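About us

Rirnmont writes software for robot arms that work in kitchens, canteens and other places built for people. We do not make arms or grippers. Our customers already have those, or buy them elsewhere, and come to us for the part that decides where to move, when to stop and what to do if a door is not where it was a moment ago.

The company started as a side project at Szekeres, a firm that serviced packing lines. A few of us kept rewriting the same motion planning code for each new customer, and in the end we left to write it properly once. There are now 11 people here. Most are programmers, and two look after the test benches.

Our main product is Jarnirov, a planner and controller that runs on an ordinary desktop computer. It takes in camera images and joint readings, keeps a simple model of the things in reach, and replans as that model changes. Doors, drawers and knobs are treated as parts that move in a known way, so the planner can work out where a swung door will end up and keep the arm clear of it.
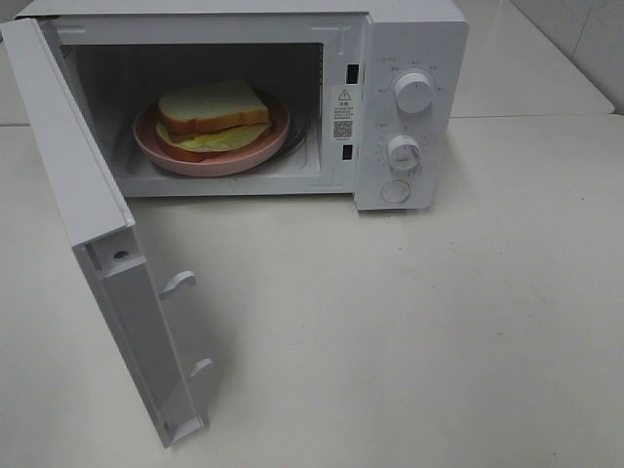

A microwave with its door open, the kind of scene handled by the group of Naheed Kiani, Head of Perception.

Naheed's group works on everything between the camera and the planner. White appliances on white worktops take up a good deal of their time. Edges are faint, shadows get mistaken for objects, and an open door seen from the side looks very little like the same door when shut. The group keeps a set of 387 test cases, and a new version of Jarnirov goes out only when it has been run against all of them. Cases are added when a customer sends us one we get wrong.

Our second product, Mulen, is the tool we use to look at what went wrong. It lines up the camera images, the planned path and the forces on the arm along one timeline. We wrote it for ourselves and began selling it after customers asked for it on support visits. It reads logs from other controllers as well as our own.
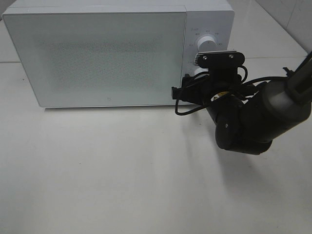 Bench work at a microwave control panel.

Contact tasks such as turning a dial or pressing a button are handled by a separate part of Jarnirov. It limits how hard the arm may push and backs off if the reading is higher than expected. Customers can set those limits themselves, and the defaults are low.

We put out a release 3 times a year, with the main one in October. Each version is supported for 2 years. Support questions are answered by the people who wrote the code, so please include a log file if you have one.

Visits to the benches can be arranged through the office on any working day.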